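Tarnel Supporters List - archive

Subject: Re: The young centre and the second power play unit
May 29, 2021

Hello all,

I have read the messages of this week and I want to answer the one below, as it makes a point which I think is only half right.

> I don't see why we are all so patient with him. He has had a full
> season with the first team. He got 10 goals, fine, but how many of
> them came at even strength when the match was still open? Watcombe
> knew exactly what to do with him in the last series, they let him
> have the outside and closed the middle. If the club gives him the
> second line centre in autumn, we will be writing the same messages
> next February. Sign an older centre and let him learn on the wing.

First, the goals. It is true that several came late in matches which were already decided. But I watched most of the home matches again during the past weeks, and what I noticed was the work before the goals. Until February he waited at the blue line for a pass. After February he came lower, took the puck from our defenders and carried it out himself. A player who is only hunting for points does not do this, it costs him points.

Second, the Watcombe series. Yes, they closed the middle. They closed it for everybody. Our first line had the same problem and they are all much older than him. I was in the hall for the second match and I could not see one Tarnel forward who found a free lane between the circles. For me this was a question of how the coaches prepared the power play, with everyone standing still and the puck going round the outside. If we must be angry, I would start there.

Now to the proposal. I have tried to put my thoughts in order, so people can disagree with one thing at a time.

1. Faceoffs

He won 54 per cent after the new year, if the club's own sheet is correct. This is good for a second line centre in our league. The older player who is mentioned most in the rumours, the one from Hellström, takes very few of them and has played mainly on the left side for years. So we would pay for a centre and receive a winger.

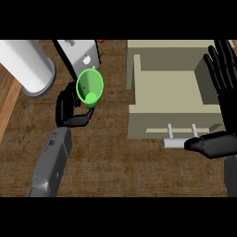 2. Defensive work

Here I agree with the writer above. He still turns too early when we lose the puck, and he leaves his man in front of the net. It happened at Tridmont, and it happened again at home against the same team. I do not think that moving him to the wing will teach him this. A winger stands higher in our zone and has less to do near the net, so he would only learn it later.

3. Strength

He is light. Everybody sees it. But he has the whole summer, and I would prefer to judge him after the practice matches.

4. Ice time

I would give him the second line for the first two months and protect him a little, with more starts in the offensive zone and not too many minutes against the biggest lines. If it does not work, the third line centre can move up and we have lost nothing. The season is up to 60 matches with the cup, there is enough time to correct.

I was also too hard on players at this age before, on this same list, and some of you still remind me of it. Maybe I am now too soft. But I would like to see a Tarnel player grow up in a Tarnel shirt and not somewhere else - we have sold enough of them to Watcombe.

One practical question at the end: does anybody know if the open practice in August is again in the small hall? Last time the doors were closed quite early and I stood outside with my daughter.

With regards from the north stand

Share this message (2)

Comments

northend_blue
Agree on the power play. It was painful to watch, five statues.

puckdrop
The Hellström man has taken faceoffs, he did it for half a season when they had injuries. Not well though.

oldrink
Small hall again as far as I know. Come early.

Recent on this list
Season tickets: same seats or new seats?
Which goalkeeper starts against Tridmont
Away travel to Watcombe, shared cars
The third shirt, for and against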